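I rang Leonie Fuchs at what turned out to be a terrible moment. She runs bookings for Mindus, the little passenger ferry outfit, and the morning boat had just been held at the wharf by fog.

"Give me two minutes," she said, and gave me about ten (I could hear gulls the whole time!).

We were meant to be talking about the new winter timetable, which drops the late sailing to Drimico from March. Locals aren't thrilled, and I can't say I blame them.

"We had 38 people on that boat on a good night," Leonie told me. "On a bad night it was six and a dog. I love that run, I grew up on that run, but the fuel bill doesn't care."

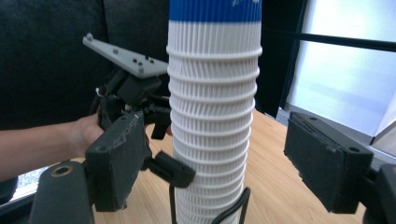
What the skipper reckons

Oskari Pitkänen has been on the wheel for most of Leonie's time there, and he's a lot blunter. "The harbour's silted up on the Drimico side," he said. "At low tide in the dark, I'm creeping in. I won't miss that part."

He will miss the passengers, though, especially the shift workers who'd nap on the top deck in all weathers. I asked where they'd go now and he sighed. "They'll drive, mate. It's 133 kilometres by road."
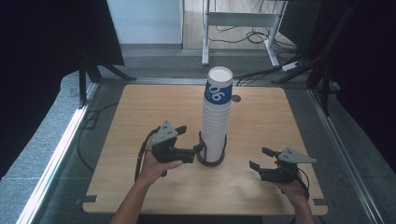 Can people still use a return ticket they've already bought for the late boat?

Leonie says to ring the office and they'll move you to the afternoon sailing at no charge, or refund the unused half if that doesn't suit. Bikes get moved across with you, but you'll need to mention them when you call.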